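Cuaderno de cuarentena, mayo, 16:45

Llegan de aduanas las tortugas decomisadas, lote Figueroa. 47 en total, 19 con el caparazón blando. Baños tibios a todas antes de cenar. Dos no abren los ojos, separadas en el terrario 7. Falta el acta del veterinario, reclamarla mañna sin falta.

Lámpara UV del fondo floja, cambiar tubo.

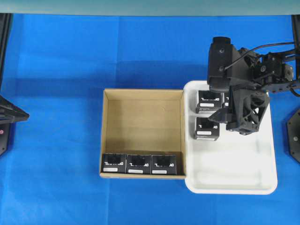 Glenys Hapeta: yo no les daría calcio todavía, primero que beban y orinen, y pesarlas otra vez por la noche.

Vale, calcio aplazado. Pesos a las 22 h, apuntar en la hoja de Diltoser, no en la vieja. Digby Faulkner trae lechuga y diente de león. Nada de espinca.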